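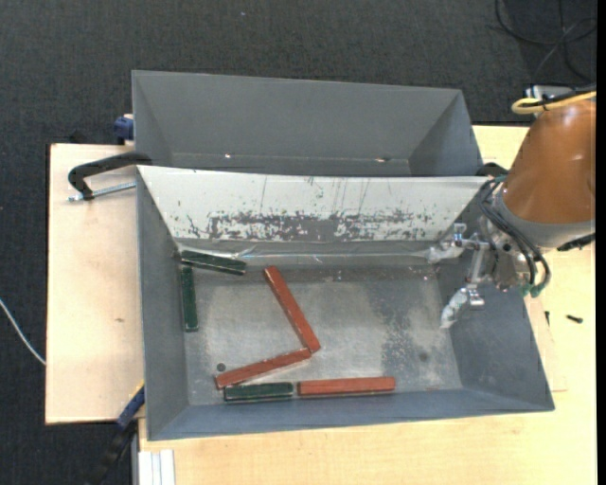
Furport updates bin-picking rules

Apr 6, 2019 - New house rules out for robot picking cells at Furport. Main points: bins clamped to the table before any run, both sides. Finger wrap checked every 600 picks and logged. Cables kept clear of the arm's reach. No hands in the bin untill the arm is stopped and the stop is confirmed by a second person.

Jitik cells switch over first, Flovel in May. Old checklist is void after that, dont reuse the forms. Full text runs 2 pages, copies at the Đồng site office.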